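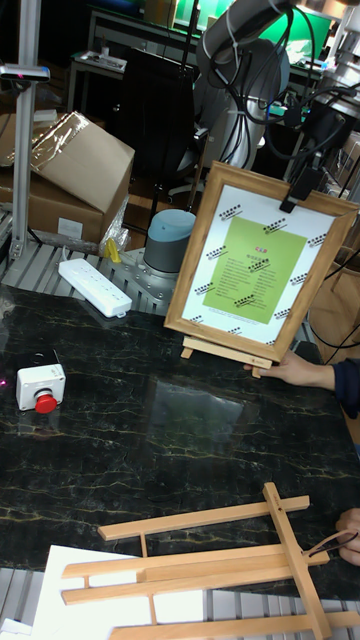
Displays & Stands > Tabletop easels

Framed print slides off a small A-frame easel. Change the angle or change the ledge?
Asked by Dilruba Ranasinghe, 2019-12-06

I have a small wooden tabletop easel with a fixed ledge, two front legs and one rear leg on a hinge. The frame is light wood with a white mat and a small green print in the center. It stands on a polished black marble-pattern top. Two problems. The bottom of the frame creeps forward on the ledge, and the whole easel moves if the table is bumped. I also own a larger folding easel in the same kind of wood, but it takes up too much of the table when open. The frame with glazing weighs 702 grams. I would like to keep the small one if it can be made stable. No screws into the frame, please.

2 answers

Anjana Seneviratne (accepted)

Treat these as separate faults.

Frame creeping on the ledge: measure the depth of the ledge and the depth of the frame molding. If the molding is deeper than the ledge, the front of the frame overhangs and any tilt error pushes it out. Glue a thin strip of wood along the front of the ledge as a lip, 4 mm high. That is enough to stop the frame and does not cover the face of most moldings. If you don't want to glue, a strip of thin cork on top of the ledge helps, but less.

Easel moving on the table: bare wood feet have little grip on a polished surface. Stick small clear rubber bumpers under all three feet. Clean the feet with alcohol first and let them dry. Use the same thickness on all three or the lean will change.
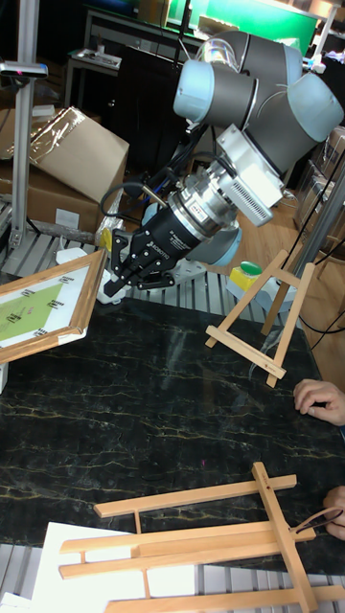
Rear leg position decides how far the frame leans back, so set it with the easel empty and then load it. Too upright and the frame tips forward when touched. Too far back and the weight pushes the feet apart. With the frame off and resting to one side, tilted, as it does there, you can check that the ledge crossbar is parallel to the tabletop and that the rear leg is centered between the two front ones. A short level on the ledge works. If one front leg is short, put a second bumper on that side. Tie a cord from the rear leg to a front crossbar at the length you settle on, and it can't open any further.

Lift the frame with a hand on each side when you move it. Pushing the easel along by one corner loosens the leg joints.

Quentin Lefèvre

Museum putty. A pea-sized piece under each foot and one behind the bottom edge of the frame. Test it somewhere hidden first, some finishes stain.

Comments

Dilruba Ranasinghe: Molding is deeper than the ledge by 3 mm. Will try the lip.

Romain Cordier: Same fix here on a Lonby easel, wood glue and clamped overnight. Sand the old varnish off the ledge first or the strip pops off.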